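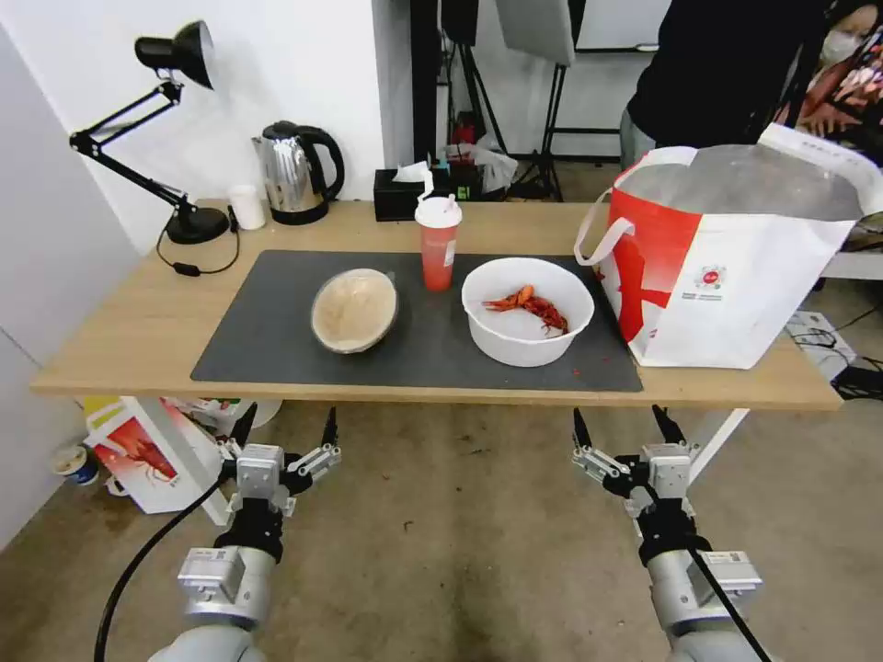
# Sacos com forro metalizado: o forro serve para alguma coisa?

**Subfórum:** Embalagem e transporte › Cadeia de quente

---

**termopar_k** · 10 de fevereiro de 2019

Faço entregas de comida em Tomar, percursos curtos, e estou a rever o material de transporte. O fornecedor atual (Trilano) vende sacos de asas com interior prateado, do género do da foto, como "isotérmicos". A ficha técnica não indica resistência térmica, nem espessura do forro, nem condições de ensaio.

Fiz um ensaio simples: recipiente fechado com 200 g de água quente, sonda no centro, registador Vestov com leitura contínua. Um saco com forro, um saco do mesmo formato sem forro, ambos fechados com fita. No fim do ensaio a diferença entre os dois era de 11 °C a favor do forrado.

Perguntas:

1. Este ganho vem da folha metalizada ou da espuma por trás dela?
2. Há maneira de comparar fornecedores sem câmara climática?

---

**cais_norte**

1. Quase tudo da espuma, se existir. Uma folha de baixa emissividade só reduz a troca por radiação quando tem uma camada de ar à frente. Encostada ao recipiente passa a trocar por condução e o alumínio conduz bem.

2. Sim. Curva de arrefecimento, mesma massa de água, mesma temperatura inicial, mesma posição. Ajusta-se uma exponencial e compara-se a constante de tempo. A diferença de temperatura num instante isolado diz pouco.

---

**pvdc_e_afins**

Discordo do "quase tudo". Num saco alto e meio vazio há bastante ar entre a caixa e a parede, e nessa geometria a radiação conta. Já medi forros sem espuma nenhuma, só filme metalizado laminado, e a constante de tempo subiu de forma mensurável.

O que estraga o resultado na prática é a boca. Um saco aberto em cima perde ar quente por convecção e o forro deixa de ter importância.

---

**cais_norte**

"De forma mensurável" não é um valor. Tens a curva?

---

**pvdc_e_afins**

Tenho os ficheiros em formato Skidevura, 456 leituras por saco. Exporto para CSV e coloco no tópico de dados. Adianto que a melhoria do filme sem espuma foi bem menor do que a do termopar_k, portanto o saco dele tem provavelmente espuma. Corta-se um canto e vê-se.

---

**termopar_k**

Cortei. Tem uma camada fina de espuma de polietileno, de célula fechada ao que parece, colada ao filme. O paquímetro dá valores diferentes consoante a força, não me atrevo a escrever uma espessura.

Os dois sacos estavam fechados, portanto o efeito da boca não entra no meu resultado. Na rua entra: metade dos estafetas não fecha nada.

---

**humidade_relativa**

Ninguém falou de vapor. Para sopas e guisados em caixa estanque, tudo certo. Para marisco cozido, fritos ou pão, um saco metalizado bem fechado retém a condensação e o produto chega quente e mole. O filme é barreira à água, além de refletor.

Na minha operação separamos: caixa estanque no saco forrado, fritos em saco sem forro e com furos. Bebidas frias à parte, sempre. Um copo de gelo dentro do saco quente estraga as duas coisas.

---

**cais_norte**

De acordo quanto às bebidas. Quanto ao marisco, depende de ser servido quente ou frio. Se é servido frio, o saco forrado funciona igualmente bem ao contrário, com acumulador de gelo. A constante de tempo não quer saber do sinal da diferença.

---

**humidade_relativa**

Em primeira aproximação. Com produto frio a condensação passa para a face exterior da caixa e molha o fundo do saco. Em sacos de papel laminado já tive fundos a ceder. Convém pôr uma base de cartão encerado ou um tabuleiro.

---

**bobina11b**

Trabalhei na conversão de filmes. Duas notas sobre preços:

- "Alumínio" e "metalizado" são produtos diferentes. O primeiro é folha laminada, o segundo é depósito em vácuo sobre PET ou PP, muito mais fino. Peçam ao fornecedor que escreva qual é.
- A encomenda mínima para impressão personalizada foi, nas duas casas a que pedi orçamento, de cerca de 2000 unidades. Abaixo disso compensa comprar liso e aplicar etiqueta.

O filme metalizado perde brilho nas dobras. Para um saco de uso único é irrelevante. Para um reutilizável, não é.

---

**pvdc_e_afins**

Nas dobras perde também barreira, pelas microfissuras. Para transporte de minutos não interessa.

---

**termopar_k**

Próximo ensaio, se não houver objeções:

- três sacos: sem forro, só filme, filme com espuma;
- cada um com a boca aberta e com a boca fechada;
- mesma massa de água, sonda na mesma altura, temperatura ambiente registada por um segundo canal.

Ajusto a exponencial e publico a constante de tempo com o resíduo.

---

**cais_norte**

Uma objeção: descarta os primeiros minutos do ajuste. O recipiente e o ar do saco ainda estão a aquecer e a curva não é exponencial nesse troço. E repete em agosto, com outra temperatura ambiente, para confirmar que a constante se mantém.

---

**termopar_k**

Anotado. Quanto a agosto, não prometo.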